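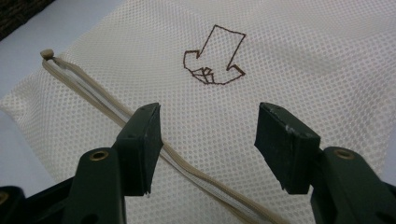

**Figure 6.1** Two-finger hand-held gripper over a zippered mesh bag, pads open.

# Chapter 6: Comparing Grippers on Soft Goods

A rigid block has one shape. A mesh bag has a new one each time it is set down, and the zipper bends with it. Chapter 5 compared grippers on blocks and cups. In this chapter we use cloth, net and zippers, and several of the earlier rankings change.

The gripper in Figure 6.1 has thick, flat-faced pads. Pads of this kind can hold a fold of fabric well, but a small zipper pull is harder, and the result depends on the angle of approach. Look also at the top edges of the pads, where wear shows as pale scuffs. Record pad condition before every comparison. A worn pad and a new one should be treated as two different grippers.

The trials discussed in Section 6.2 were run by Orlando Cusi and Sanaa Fahmy at the Starano workshop. They tested 4 finger designs, with 200 attempts per design on each fabric. Their scoring sheet is printed in Appendix B.

After reading this chapter you should be able to:

- choose a pad shape for a given fabric
- set up a fair trial with soft objects
- score a partial grasp

## 6.1 What Counts as a Grasp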